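Small-Space Food Storage: Fitting a Day of Meals into a Mini Fridge
Project report by Issa Bitar and Dilruba Bhattacharjee
Home and Living Studies, spring term

1. Background

Students in the Skakus residence are allowed one mini fridge per room. The shared kitchen downstairs has two full-size refrigerators, but they are crowded and food goes missing, so most people keep what they can upstairs. Our project started with a simple complaint from Dilruba's hallway: the small fridges are always full, and half of what is in them is packaging.

We wanted to find out how a mini fridge should be loaded when the food is already on plates, ready to eat. This is how most students in the building store leftovers. They bring a plate up from the Dabbas dining hall, put it in the fridge as it is, and take it out later in the evening.

We handed out a short survey in March and got 225 replies. The most common answer to "What annoys you about your fridge?" was that things have to be taken out to reach other things. The second was spills on the door side. Only a few people mentioned temperature, so we left that out of the project.

2. Setup

The fridge stood on a round table with a tablecloth on it. We chose a table over the floor so that we could reach in without kneeling, and because many rooms in Skakus have the fridge raised on a desk or a crate anyway. The food was kept plain: a bread roll, an orange, some shrimp, and something green. Each item had its own small plate.

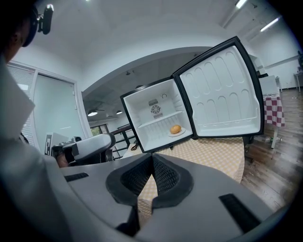
We agreed on a few rules before starting. Each plate had to go in flat and come out flat. No plate could be stacked on another one. The door had to close without being pushed. If a plate touched the door lining on the way in, we wrote it down as a bump, even if nothing fell.

The wire shelf was the first thing we argued about. Issa wanted to take it out completely, which gives more height but leaves only the floor of the compartment to put plates on. Dilruba wanted it left in for everything, as most people in the survey said they had never moved theirs. In the end we planned trials both ways -- 40 in total, split evenly between the two of us.

3. Loading the floor of the compartment

We began with single items on the bottom. This sounds too easy to be worth testing, but it was useful for learning where the hand has to go. The step in the floor toward the back means a plate cannot simply be slid all the way in. It has to be set down in front of the step and left there.

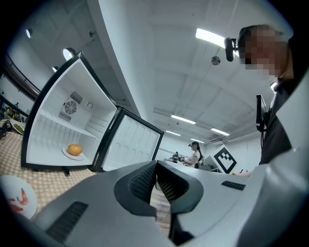 Figure 1. Orange on a small plate, placed on the bottom of the compartment.

Round food was harder than we had thought. An orange moves on a flat plate when the plate is tipped even slightly, and we both slowed down a lot for it. Dilruba got into the habit of lowering the front edge of the plate last. Issa did the opposite and had more bumps, mostly on the door side.

The bread roll gave no trouble. It is light and it stays where it is put. We used it whenever we wanted to look at the plate and the reach only, without worrying about the food.

4. Order of loading

With the shelf in, we compared loading the top first against loading the bottom first. Bottom first was quicker for both of us. When the shelf is already full, the hand going in underneath has to stay low the whole way, and it is difficult to see the back of the compartment. Taking plates out was less of a problem in either order.

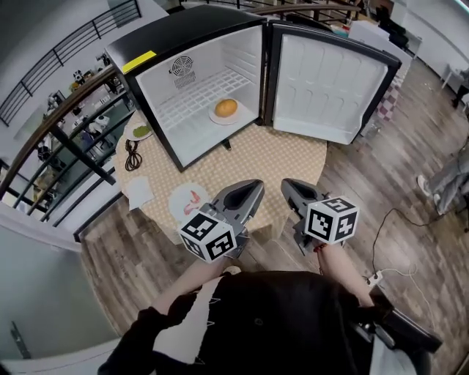

Figure 2. Bun on the compartment floor under the wire shelf, with other plates still on the table.

Where the waiting plates stood also mattered. Plates to the left of the fridge were easy to pick up, as the door opens to the right. When we tried the right side, we had to reach past the open door each time. Students who have the fridge against a wall may not have a choice about this.

5. Limits

We used one fridge and one kind of small plate. The dinner plates from Dabbas are wider, and we did not get permission to borrow any. We also did not test bowls or anything with liquid in it, although soup came up often in the survey comments.

Our notes on bumps depend on the person watching. In the first trials we did not always agree on what counted as touching the lining, and we went back and marked those as unclear.

6. Suggestions for residents

Load the bottom before the shelf. Keep round fruit off flat plates if there is a bowl that fits. Set food down on the side away from the door opening before you start. If you only keep one tall item, try the fridge without the shelf for a week -- it lifts out on most small models and can go back in later.

We have given a one-page version of these suggestions to the Skakus front desk, and Dilruba will put a copy on the board by the laundry room.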